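Hanby Bedding opens its first showroom in Drernemport

DRERNEMPORT, 8 Nov 2020 - Well, we did it! After 14 months of hunting for the right spot (and more paint samples than I care to remember), Hanby Bedding is opening a real, walk-in showroom at 407 Andullow Street, and I couldn't be happier to share the news.

I'm Ye-ji Cheon, and I started Hanby out of my spare room with one sewing machine and a stack of cotton I'd bought on sale. Up to now you could only find us online, and the question I get more than any other is "Can I feel it before I buy it?" Now you can! Come in, lie down, take your shoes off, stay as long as you like.

We've set the place up like a row of bedrooms, with the beds made the way people make them at home. There's a corner for kids' sheets, a wall of pillowcases, and a big table where you can lay swatches side by side and argue about blue versus slightly different blue.

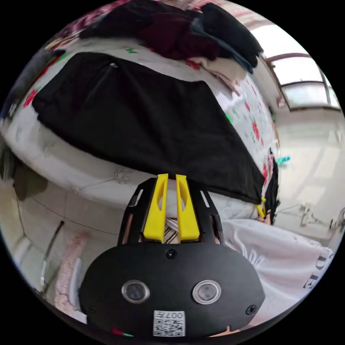

The first 100 households through the door get a free pair of pillowcases, and shipping stays free on everything you order in the store. We're also bringing in the Pramanik quilt line, which I've wanted to carry for years. They're light, they go in a regular home washer, and they come in every size from crib to king.

Karthik Abeysekara is running the showroom for us. He sold mattresses for a long time before he came over, and he's very patient with people who can't decide. "I'd like folks to come in twice," he told me. "Once to look around, then again after they've slept on their old sheets and thought about it."

We're keeping the number of shoppers inside small for now and asking everyone to wear a mask, so please book a time if you can. Walk-ins are fine when there's room. In January we'll add evening hours and a mending morning - bring a torn sheet or a duvet cover with a busted zipper and we'll help you fix it.

Press visits and questions: ask for Ye-ji at the showroom, Suite 783, 407 Andullow Street, Drernemport. Parking is behind the building, off the alley.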